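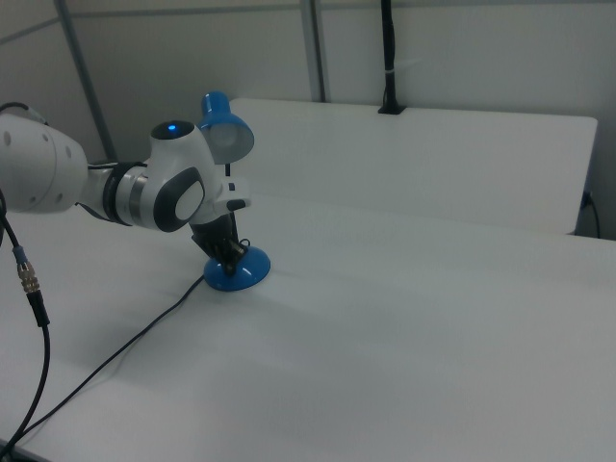
Sinero publie la procédure de réglage et d'entretien de sa cellule de manipulation Gestar

Toft, avril. Sinero met à la disposition des exploitants de la cellule Gestar une procédure révisée de mise en service et de maintenance. Elle remplace les fiches livrées avec l'équipement et s'applique aux cellules à un bras montées sur table.

Le document traite en premier lieu de la référence de l'outil. Après tout démontage de la pince, le point d'outil doit être redéfini, doigts fermés, puis contrôlé sur 4 orientations du poignet. L'écart admis entre deux relevés est de 2 mm. Au-delà, la fixation de la pince est desserrée, nettoyée et remontée avant une nouvelle mesure.

La prise d'objets à tige fait l'objet d'un chapitre distinct. La pièce d'essai retenue est une lampe de bureau bleue, à socle rond et abat-jour conique, raccordée à un cordon fin. La saisie s'effectue sur la tige, juste au-dessus du socle. La force de serrage est réglée à 60 % de la valeur nominale pour cet essai.

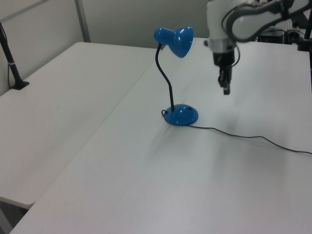
« Le cordon est le paramètre le moins bien maîtrisé en exploitation. Sa position change à chaque dépose et la trajectoire d'approche doit en tenir compte », indique Bjartur Hafþórsson, responsable technique de Sinero. La procédure impose une approche verticale, doigts fermés, jusqu'à la hauteur de dégagement. L'ouverture de la pince n'est commandée qu'une fois cette hauteur atteinte.

L'entretien courant porte sur les points suivants :

Câble extérieur du bras : contrôle de la gaine et du rayon de courbure sur toute l'amplitude de l'articulation concernée.
Connecteurs : serrage manuel de la bague, sans outil.
Doigts de pince : dépoussiérage au chiffon sec, remplacement par paire.
Mâts et brides : vérification du serrage après tout déplacement de la table.

Les interventions sur le poignet restent réservées aux techniciens agréés. Pornover, distributeur de la cellule, assure la fourniture des doigts et des câbles de rechange, avec un délai d'expédition de 2 jours ouvrés. Bent Mogensen y coordonne les demandes d'intervention.

La procédure est disponible sur demande auprès du service technique de Sinero, à Toft. Les fiches antérieures ne sont plus valables pour les cellules remises en service à compter de sa réception.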